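Mitmacher gesucht: Obst sortieren, probieren, aufschreiben

Wir suchen für unsere Sortierrunde bei Cloma wieder Leute, die gern mit Obst zu tun haben, und weil beim letzten Aufruf im März so viele Rückfragen kamen, schreibe ich diesmal lieber gleich alles etwas länger auf. Ich bin Lyle Wojcik, ich betreue bei Cloma die Warenkunde, und ich freue mich jedes Mal wie ein Kind, wenn eine neue Kiste mit Früchten kommt, die ich selbst erst nachschlagen muss!

Worum geht es? Cloma ist ein kleiner Obsthandel mit Lieferkisten. Wir packen Mischkisten für Haushalte, Kantinen und ein paar Cafés, und seit letztem Jahr legen wir auch Sachen hinein, die nicht jeder kennt. Pepino zum Beispiel, oder Sapodilla. Die Leute machen die Kiste auf, sehen eine braune runde Kugel und schreiben mir, ob da eine Kartoffel hineingeraten ist. Kann ich verstehen. Also wollen wir zu jeder Frucht eine kleine Karte machen: wie sie heißt, woran man sie erkennt, wie man merkt, dass sie reif ist, wohin man sie legt und wie man sie isst. Und diese Karten sollen nicht wir Fachidioten allein schreiben, sonst steht da wieder »leicht mehliges Fruchtfleisch mit Karamellnote« und keiner weiß, ob man die Schale mitessen darf.

Dafür brauchen wir euch. Gesucht werden 18 Teilnehmerinnen und Teilnehmer für die Runde im Sommer. Wer beim letzten Mal dabei war, darf gern wiederkommen, aber ich nehme zuerst die Neuen auf die Liste, damit wir frische Augen bekommen.

Was macht ihr bei uns?

Ihr kommt für einen Nachmittag zu uns in den Probenraum. Es gibt einen Tisch mit Obst, kreuz und quer, Bekanntes und weniger Bekanntes durcheinander. Zuerst wird sortiert, und zwar so, wie ihr es zu Hause machen würdet. Was gehört für euch zusammen? Was kommt in die Schale, was in den Kühlschrank, was muss heute noch weg? Es gibt dabei kein Richtig und kein Falsch, auch wenn mir manchmal das Herz stehen bleibt, wenn jemand Bananen in den Kühlschrank legt (macht es bitte trotzdem, wenn ihr es immer so macht).

Danach wird angefasst und geschnuppert. Ihr notiert in euren eigenen Worten, woran ihr eine Frucht wiedererkennen würdet. In der letzten Runde hat jemand bei der Kiwi »Hamster ohne Beine« aufgeschrieben, und ich sage euch, das vergisst man nicht mehr. Genau solche Sätze suche ich! Schreibt also ruhig, was euch zuerst einfällt.

Zum Schluss schneiden wir auf und probieren. Bei der Pepino gehen die Meinungen weit auseinander – manche finden sie wunderbar frisch, andere sagen, das sei eine Melone, die keine Lust hatte. Beides kommt auf den Zettel. Und was übrig bleibt, könnt ihr einpacken und mitnehmen. Bringt eine Dose oder einen Beutel mit, wir haben nie genug.

Wer passt zu uns?

Ihr müsst nichts über Obst wissen. Wirklich nicht. Mir sind Leute am liebsten, die im Laden vor einem Regal stehen und denken: Was um Himmels willen ist das denn? Ihr solltet mindestens 18 Jahre alt sein und euch zutrauen, mit einem kleinen Küchenmesser umzugehen. Deutsch solltet ihr so gut können, dass ihr ein paar Sätze aufschreiben mögt, Rechtschreibung ist mir dabei völlig egal. Wer lieber diktiert, sagt Bescheid, dann schreibt jemand von uns mit.

Bei Allergien bitte unbedingt vorher melden. Auf den Tisch kommen je nach Lieferung Birnen, Kiwis, Mango, Zitrusfrüchte und eben die selteneren Sorten. Wer auf Latex oder Birkenpollen reagiert, sollte mir das in die Anmeldung schreiben, weil es da Überschneidungen mit manchen Früchten geben kann. Ihr könnt dann trotzdem beim Sortieren mitmachen und lasst das Probieren weg, das haben beim letzten Mal auch welche so gemacht. Wenn ihr euch unsicher seid, fragt vorher eure Ärztin oder euren Arzt.

Was bekommt ihr dafür?

Für den Nachmittag gibt es 23 Euro Aufwandsentschädigung und dazu eine Mischkiste nach Wahl, klein oder mittel. Die Fahrkarte für Bus oder Bahn erstatten wir gegen Beleg. Kaffee, Tee und Wasser stehen bereit, und Brot gibt es auch, denn drei Stunden nur Obst machen einen ziemlich hungrig. Die fertigen Karten schicken wir euch zu, und wer möchte, wird auf der Rückseite mit Vornamen genannt.

Die Karten selbst gehen dann mit einer Startauflage von 2000 Stück in Druck. Gestaltet werden sie vom Büro Rescombe, das hat auch schon unsere Kistenaufkleber gemacht, die mit den schiefen Birnen. Gedruckt wird bei Haddad, ganz klassisch auf festem Karton, damit man sie neben die Obstschale stellen kann.

So ein Tisch sieht bei uns zum Beispiel aus:
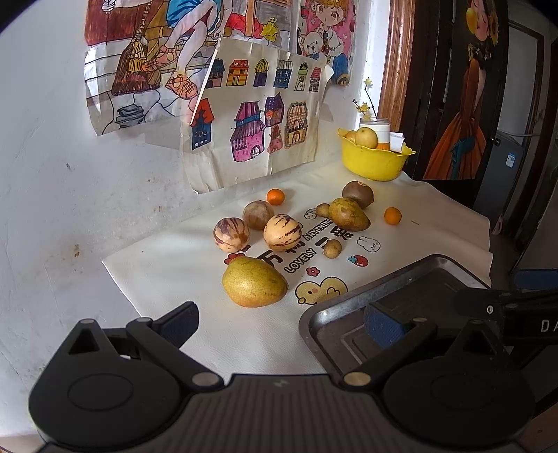
Pepino, Sapodilla, Kiwi, Mandarinen und vorn eine dicke gesprenkelte Birne auf der Hasenmatte.

Die Matte bekommt übrigens jedes Mal Komplimente. Fragt mich bitte nicht, wo man sie kaufen kann, ich habe sie geschenkt bekommen und würde selbst sofort eine zweite nehmen. Der Erdbeere darauf wollte eine Teilnehmerin auch eine Karte widmen, das haben wir kurz diskutiert und dann gelassen.

Auf die beiden gestreiften Pepinos bin ich besonders gespannt, weil für die noch kein einziger brauchbarer Satz zum Reifegrad vorliegt. Ich schreibe immer »gibt auf Druck leicht nach«, aber das steht bei uns inzwischen auf fast jeder Karte und hilft keinem weiter. Wie fühlt sich das an? Wie ein Daumenballen? Wie ein Tennisball, der schon lange im Garten lag? Bitte, bitte helft mir da. Bei der Sapodilla ist es noch kniffliger, die ist unreif wirklich unangenehm, und man sieht ihr von außen wenig an. Da wäre ein guter Merksatz Gold wert!

Wann und wo?

Wir treffen uns in der Gukgate, Hausnummer 23, Eingang über den Hof, dann die erste Tür links. Der Raum liegt im Erdgeschoss und ist ohne Stufen erreichbar. Es gibt mehrere Nachmittage zur Auswahl, immer von zwei bis fünf. Die Termine schicke ich euch nach der Anmeldung, ihr kreuzt an, was geht, und ich versuche, kleine Gruppen zu bilden, sodass alle gut an den Tisch kommen. Wer zu zweit kommen möchte, schreibt das dazu, dann plane ich euch zusammen ein. Kinder können leider nicht mit, ich weiß, die hätten den größten Spaß daran.

Wie meldet ihr euch an?

Am einfachsten über das Formular auf unserer Seite, Stichwort »Obstkarten«. Ich brauche euren Namen, eine Adresse für die Post, eine Telefonnummer und die Angaben zu Allergien. Dazu hätte ich gern zwei oder drei Sätze zu einer Frucht, die ihr mögt oder überhaupt nicht ausstehen könnt. Das ist keine Prüfung, ich lese es einfach gern, und manchmal landet so ein Satz direkt auf einer Karte (natürlich frage ich vorher). Wer kein Formular mag, ruft an und wählt die Durchwahl 299, da sitze ich vormittags. Wenn ich nicht drangehe, stehe ich wahrscheinlich im Lager, dann sprecht mir bitte aufs Band.

Anmeldeschluss ist der 14. Juli 2025. Ich melde mich in der Woche danach bei allen, auch bei denen, für die es diesmal keinen Platz gibt. Wer dann auf der Warteliste steht, rutscht oft noch nach, im Sommer sagt ja immer jemand ab.

Eine Sache noch, weil sie letztes Mal mehrfach gefragt wurde: Ja, ihr dürft auch eigenes Obst mitbringen! Wenn bei euch im Garten etwas wächst, dessen Namen ihr nicht kennt, legt es dazu. Ich kann nicht versprechen, dass wir es bestimmen können, und probiert wird davon nichts, solange wir nicht wissen, was es ist. Aber anschauen und herumrätseln macht mindestens so viel Spaß wie der Rest.

Bis bald am Obsttisch
Lyle Wojcik
Warenkunde, Cloma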